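Chapter 4
Knowing Your Panel: Moulded Plastic Parts and Where They Live

I learned to handle plastic trim the expensive way. My first winter at Ridgeway, a small parts warehouse that also did a bit of refurbishing on the side, I was handed a stack of moulded panels and told to put them on the shelf. So I put them on the shelf! I stood them on end, leaned them against each other like books, and went for my coffee. By the next morning two of them had taken on a bend you could see from the doorway, and Leopold Mayrhofer, who ran the floor, asked me very quietly whether I knew what a panel was for.

I didn't, really. I thought of them as the boring bits (you know, the stuff you pull off to get at the interesting stuff). It took me a good while to come around, and I've written this chapter in the hope that you'll get there quicker than I did.

In Chapter 3 we looked at metal brackets, which will put up with a lot. Plastic is fussier. It creeps under load, it scuffs, and it picks up dust the minute you turn your back. A big flat panel is the fussiest of the lot, for it has so much surface and so little thickness, and every opening moulded into it is a place where the stiffness changes. You'll feel this the first time you lift one by a corner and the far end starts to wobble.

What you'll need for this chapter

Grab a notebook, a soft pencil, a clean microfibre cloth and a tape measure. If your shop has a scrap bin, ask for an old panel you're allowed to ruin. Mine came from the Drondard yard and I've still got it, cracks and all. You'll also want a patch of floor you can mark off, and a cart or shelf with bins on it for the small hardware. Fadime Kaplan, who taught this unit with me for years, insists on one kind of clip per bin and I have never once caught her breaking her own rule.

Words to know

Rim: the raised edge that runs around a panel and keeps it from flexing.
Cut-out: an opening that goes right through the part.
Pocket: a recess moulded into the surface, often there to clear something on the neighbouring part.
Floor square: a taped outline on the floor that shows where a part or a cart belongs.
Creep: slow bending under a steady load. See my two panels, above.

Before you pick anything up, look it over. I like to start with the rim and work inward – rim first, then the large openings, then the small round holes – and I write down anything chipped or whitened. Don't wipe the dust off yet. A scratch shows up nicely as a line in the dust, and Kenneth Yap once found a hairline crack for me that way after I'd gone over the same part with a cloth and pronounced it perfect.

Figure 4.1 A black moulded panel held over the taped floor squares. Look for the raised rim, the recessed pocket near the centre and the different sizes of opening.
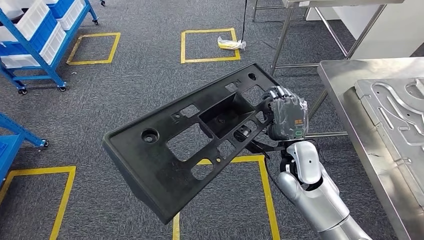
4.1 Reading the Rim

Run a fingertip slowly along the outside edge, all the way around, and stop wherever it feels different. Mark each stop on a quick sketch in your notebook. It doesn't have to be a good sketch (mine look like squashed sandwiches), as long as you can tell which corner is which when you come back to it after lunch.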